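Search this blog
Search
Go

December
Posted by the owner of this blog
Filed under: Study, Grumbles and Small Wins

I went back to uni at 37, and I'd forgotten how much of an essay is just working up to it. My last unit was on labour history, and I picked the cannery at Kurkari because my nan's street backed onto it and I thought I'd breeze through (I did not breeze through).

I had 34 sources saved in Tramano, which is a lovely program right up until you ask it for a bibliography. It put every Lawal report under the wrong year — all nine of them — and I spent a whole arvo fixing commas with a cuppa going cold beside me. The proofreading service on campus was a treat, though! You get 5 pages read for free, and the woman on the desk circled my favourite paragraph and wrote "where is this going?" in green pen. Fair enough, too. I cut it, had a little sulk, and the whole thing read better by teatime.

Next up is the Mistness reading list, and I've already renewed two of the books.
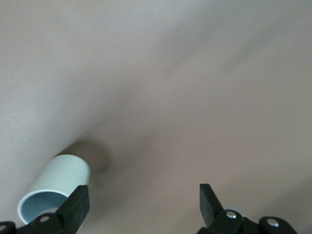 Tabletop, soft light.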